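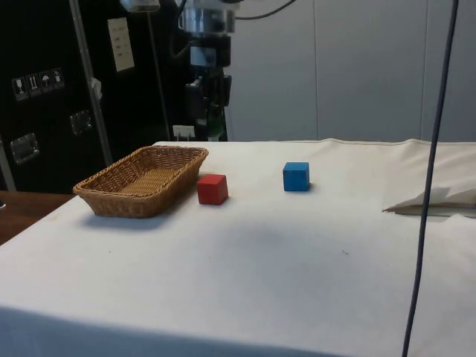 Basket and red block on the cloth.

26 September 2023. Workshop book, parish text study. Romans 14 again. Tien-fu wants "weak in faith" left alone, I'd soften it. Ya-wen to check teh older commentary, p. 102. 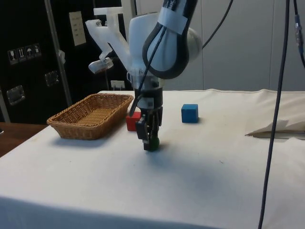
Still to do
Handout down to 4 pages. Selorm's note on conscience goes first, then the food question.

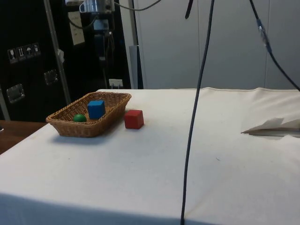 Blue cube and green ball in the basket, red outside.

Roswitha says verse 5 needs its own evening. Agreed, prob April. Ask Kwan-ho re Psalm for closing.

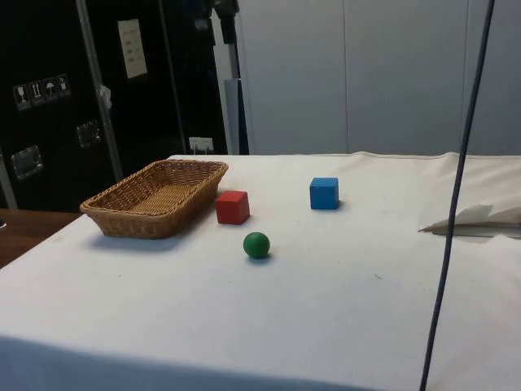 Red beside the basket, blue farther right.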